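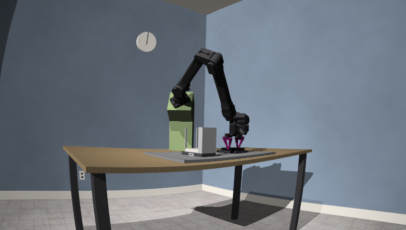

**cgalli_22** · Jan 2, 2024
Recording demos for the pick step on the Danau rig and my policy keeps doing this dumb hover thing. 222 demos so far, all by remote control with the hand controller. The approach is fine. Then the magenta fingers get down close to the black part on the mat and I slow way down, because from this view the part is just dark on dark and I can't judge the gap. So every demo has a long pause right there. Policy learned the pause. Now it parks over the part and sits. Trim the pauses? Or redo the lot??

**drurar_primo**
Redo. Sorry. Pauses in the demos = pauses in the policy, seen it so many times. Practice the move 5 times without recording, then record.

**birsen.c**
Disagree, don't throw out 222 demos. Drop every step where the arm moves less than some small threshold, retrain, look at it again. One evening of work. I did it on a set of 1188 and the hover went away, mostly.

**drurar_primo**
"mostly"

**birsen.c**
ok yes it still stalled on some starts. Way better than before tho

**cgalli_22**
Trimming worries me for the gripper close. Arm is *supposed* to be still while the fingers shut.

**birsen.c**
Keep any step where the gripper command changes, plus a few each side. Should have said that. Only cut when arm AND gripper are both idle.

**ermanno_o**
Why remote at all? Hand guiding. Grab the wrist, put it where you want it, done. Our people at Lo Presti had clean demos the first afternoon and none of them had touched a robot before.

**cgalli_22**
It's a sim, Ermanno. Nothing to grab

**ermanno_o**
ah. Didn't look properly. Still true for the real one

**drurar_primo**
Not always, you end up with your arm across the camera view in half the demos. Then you replay everything to get clean video and the replay drifts.

**ermanno_o**
Never had drift worth mentioning.

**chiyo_sk**
Can we fix the actual problem? She can't see the part. Add a second view for the operator, low and from the side, level with the fingertips. Doesn't have to go into the training data. And lighten the part color while your at it, it's a sim, costs nothing.

**birsen.c**
Careful there. If the operator sees something the policy doesn't, you're teaching it moves it has no way of working out. I'd feed both views in.

**chiyo_sk**
Fair. For a part that small I'd feed both too. Color change is still free

**cgalli_22**
Ok. Side view is in, going to the policy as well. Part stays black bc the real one from Cullevton is black. Running Birsen's trim on the old set tonight and recording a fresh batch with 2 views tomorrow, will train them seperately and post both.

**drurar_primo**
Betting on the fresh batch.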